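About Lusance

Lusance is a food service contractor. We run staff restaurants and sandwich counters for companies and schools, and since the Usdale contract we also run automated assembly stations on two of our lines. The page covers who we are, how the stations are used, and what has changed for the people who work next to them.

Company background

We started as a kitchen staffing firm in Olivares. Most of our managers came up through the line, and the work is still organized by station: hot side, cold side, assembly, counter, dish. Total headcount is 614, across all sites. Menus are set centrally and adjusted by each site lead.

Why assembly

Assembly was the station with the most transfer requests. The work is repetitive, it is done standing, and the reach is the same for an entire shift. It is also the station where a short shift hurts most, as one absence slows every order behind it. Grilling, slicing and receiving involve more judgment and were left alone.

How a station works

Each station handles stacked items: a bun half goes down, then the other layers in the order given by the ticket. Ingredients stand on edge in clear holders so that a gripper can take them one at a time. The program that runs the sequence is called Brostoler and is maintained by our own technical group. Site staff can pause it, skip a layer or take over a ticket by hand without calling anyone.

Changes in the work

The former assembly position no longer exists at the two converted lines. It was replaced by a station operator position at a higher pay grade. An operator loads the holders, checks portions before loading, clears faults, and signs off the cleaning log. Training takes 4 shifts, the last one unassisted.

Some results were less welcome. Loading is fussier than stacking by hand — a slice that leans too far will not be picked up, and an operator has to go back and straighten it. Prep now has to cut to a tighter thickness, so part of the load moved upstream to the cold side. In October we changed the rotation so that no one stays on slicing for a full shift. Operators also told us that the job is quieter, and opinions differ on whether that is an improvement.

Hours were not reduced at either line. Staff who preferred not to train as operators moved to counter or hot side at the same grade.
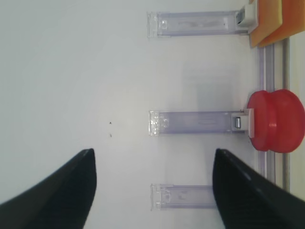
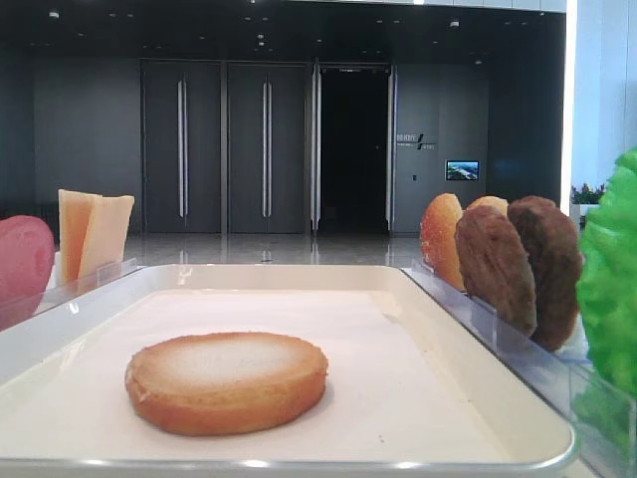 Special diet orders are still made by hand at a separate bench, with separate tools. We have no plan to change this. The same applies to any order with a written note on the ticket.

Working with us

Client sites that ask about a station get a floor survey first — power, drainage, and the walking distance to cold storage. A site with a long walk to the cold room is usually better served by a second prep bench, and we will say so in the survey report. Open positions, including station operator, are listed on the jobs page and are posted internally before they are advertised.

Page last revised 8 Dec 2024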